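A morning at the Akora open day

I've been writing about phones for long enough that I thought I knew what went on inside a repair workshop. I was wrong, and happily so. Akora opened its refurbishing centre to the public in April and I got my name down early, which was lucky, as the morning tour had only 50 places and the afternoon one filled up even faster.

If you haven't come across Akora, they buy up used phones and tablets, fix them, grade them and sell them on with a warranty. Most of what they handle is Android. The building is a plain brick thing behind a tyre shop, and I drove past it twice before I saw the sign. Inside there was tea, a tray of very good lamingtons and a table of name tags, and then Elspeth Halliday, the workshop manager, clapped her hands and off we went.

The receiving room

Everything begins with a courier bag. Phones come in from trade-in counters, from offices clearing out their drawers, and from ordinary people who've filled out the form on the website. Each one gets a sticker with a barcode before anyone even tries to turn it on. Elspeth showed us a crate of that morning's arrivals and let us guess which ones would survive. I picked a Grumon with a badly smashed screen as a goner. She plugged it in and it lit up straight away! The one I'd have bought on the spot, a tidy-looking Leckie in a leather case, had a swollen battery and was headed for the fireproof bin.

Lesson learned – the glass is often the least of it. She said they can swap a screen on most of the common models before the kettle boils (I suspect some exaggeration there, but not a lot). Water in the charging port is what makes the techs groan.

Wiping

I had a lot of questions about this part, as did everyone else. A man near the front wanted to know whether his old photos were floating around somewhere, and Elspeth took the time to answer him properly. Every phone goes through a full erase and then a second check by a different person, and the result is saved against the barcode. If the erase fails, the phone is not sold. The storage chip gets shredded and the rest goes to parts.

She also begged us to sign out of our accounts before sending anything in. A phone that's still tied to someone's login is locked after a reset, and no amount of clever tools will get around it. They have a whole shelf of these waiting for owners to answer their emails. I went home and checked the two old handsets in my own drawer. One was still signed in, so I'm in no position to lecture.

The benches

Now this was the bit I'd come for. The main floor has long benches with good lamps, magnifiers and heat mats, and we were allowed to stand close as long as we kept our sleeves back. Mandla Ndlovu has been on the benches since Akora started, and he took the back off a Farnico mid-ranger while talking to us over his shoulder. A bit of warmth around the edge, a thin plastic pick, a slow slide along each side, and the back came away with hardly a sound.

What I loved was how much he had to say about design. He's a fan of the Farnico because the battery has pull tabs and the charging port is its own small part on its own small board. On some other phones the port is soldered to the main board, so a bit of pocket lint and a rough cable can turn a cheap fix into a dear one. He'd like to see a repair score printed on the box next to the camera specs. So would I.

He let two of us have a go at refitting a screen connector. It's like pressing a snap on a doll's coat, if the coat was made of foil. I got mine on the third try and felt like a surgeon. 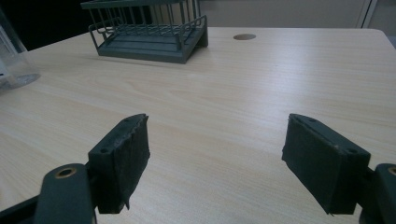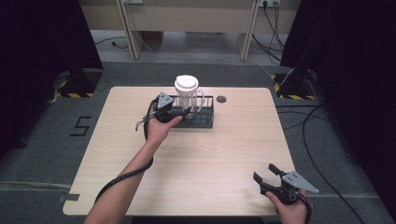
Mandla's advice for anyone wanting to try this at home was to start with something that's already dead. Get a phone nobody will miss, take it apart, lay the screws out on a sheet of paper with a rough drawing of where each one came from, and put it back together. Then do it again. He reckons most home repairs go wrong at the screws. A long one in a short hole can go right through a board, and you won't know until the phone refuses to start.

He was also very firm on batteries. Never pry at one with metal, never keep a puffy one in the house, and take it to a proper drop-off point. A woman beside me asked if she could pop hers in the freezer until the weekend and he went quite pale.

Testing and grading

After the benches comes the testing room, and it's a noisy one. Each phone has to make a call, play a tune, record a voice, take photos with every lens, find a satellite signal and connect to Wi-Fi. Then there's the touch test, where you drag your finger over the whole screen until it changes colour. Dead spots show up at once. I had a turn and found it weirdly calming.

Batteries get their own check. Anything below Akora's cut-off gets a new one, and the listing tells you whether yours has been replaced. I hadn't noticed that line on their site before, but I'll be looking for it from now on, whoever I'm buying from.

Grading is done by eye under a bright lamp. There are grades for like new, good and well loved (that's the real name and I'm fond of it). Elspeth handed around a pair of Leckies and asked us which was the better grade. We split right down the middle. The answer was a faint scratch near the camera that I couldn't see until she tilted it just so. Her tip was to buy the well loved grade and put it in a case, as you'll be covering up the marks anyway and the insides have passed all the same tests. That's the best bit of money advice I've had all year.

Software support

We finished with a talk in the lunch room, and I wish it had been longer. The big question with any used Android phone is how many years of updates it has left. A three-year-old flagship can look like a bargain beside a new budget model, and often it is, but you need to look up when the maker plans to stop sending security patches. Akora now puts that month on each listing where the maker has published it. Where it hasn't, they say so, and Elspeth told us those phones are slower to sell. Good!

Someone asked about loading other versions of Android onto older handsets. Akora won't do it for phones they sell, mostly for warranty reasons, but Mandla runs one that way himself and was happy to chat about it over a sandwich. His is an ancient Grumon that he uses for maps and podcasts in the car. It was snappier than I expected, although the camera app took its time.

Elspeth said they'd had more than 1000 phones through the doors in the month before our visit, and after watching how much handling each one gets, I was impressed.

If you'd like to go

The next open day hasn't been announced, but there's a mailing list on Akora's site and that's how I heard about this one. It's free. Wear closed shoes, as they'll turn you away in sandals. The tour runs a bit over two hours with the talk and there's a fair amount of standing, though they had stools for anyone who asked. Parking out front is tight, so try the side street past the tyre shop. Older kids would enjoy it, and the two teenagers in our group asked better questions than I did.

You can bring a phone along for a free look-over at the end. I brought my partner's, which had been charging only when held at a certain angle. Mandla peered into the port, reached for a wooden toothpick and pulled out a wad of grey fluff the size of a lentil. It's charged perfectly ever since.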